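Household chore robots

Household chore robots are machines meant to do the small jobs people do around a home – clearing a table, folding towels, putting cups away. I've kept this entry going for the Griredville hobby wiki since I took it over from Elsa Fjeld, and the question I get most is whether any of them can do the work yet. My short answer is some of it, slowly, on a good day.

Background

Robot vacuums got into homes first, and they had it easy. A floor is flat, dirt doesn't care how you pick it up, and if the thing misses a corner it can come back tomorrow. Dishes and laundry are a whole other story! A shirt never lands in the same shape twice, and a glass that gets squeezed too hard is a glass you sweep up.

Shop-floor machines are older and much better at their jobs, but they cheat a little (I mean that kindly). The parts come down the line facing the same way every time. Naheed Ghauri ran a packing cell at Gronholm for years, and she used to say her robot was brilliant until a box showed up sideways.

What they can do now

Wiping a clear counter is in decent shape. So is sorting hard things into bins, as long as they aren't piled up. Towels can be folded if you don't mind waiting. In the Skornura kitchen trials, which I sat in on one December, the arm was given 106 pick-up jobs and finished 66 of them without help. Most of the misses were bowls and lids. One tea towel took 31 minutes, and Anel Sibiya and I had gone out for sandwiches and come back before it was done.

The Kazmi arm, which a lot of home builders start with, costs less and does less. Mine needed 5 tries at a sponge the first evening I had it.

Cups and other open things
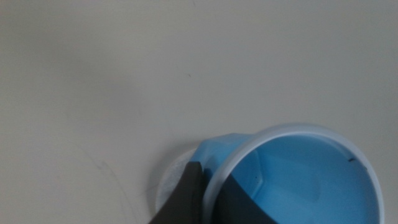

Cups are my favorite test, and I'll bore anyone about them. You'd think the handle would be the place to grab, but plenty of cups don't have one, and a handle can be pointing anywhere. Going for the rim is the usual trick: one finger inside the mouth, one outside, and the wall pinched between them. A thick, rounded rim like the one on this light blue cup gives you a nice clear edge to aim at, and it's paler than the rest, so it shows up well against the blue. The trouble is that a camera riding that close to the fingers sees only part of the loop, so the software has to guess where the rest of it goes. Add a tall cup full of coffee and I'd stand back.

Stacking is harder again. Marlina Krishnan has a long page on nesting cups and why they jam, and I'd send you there for the math.

Open questions

Speed is the big one for me. Shagufta Gilani thinks it'll sort itself out once the hands get better at feeling what they hold, and she may be right, but I'd like to see it in a messy kitchen with kids running through. Cost comes next, and then noise – I couldn't live with the whine mine makes after dinner. I'll add the new Skornura results when they send them over.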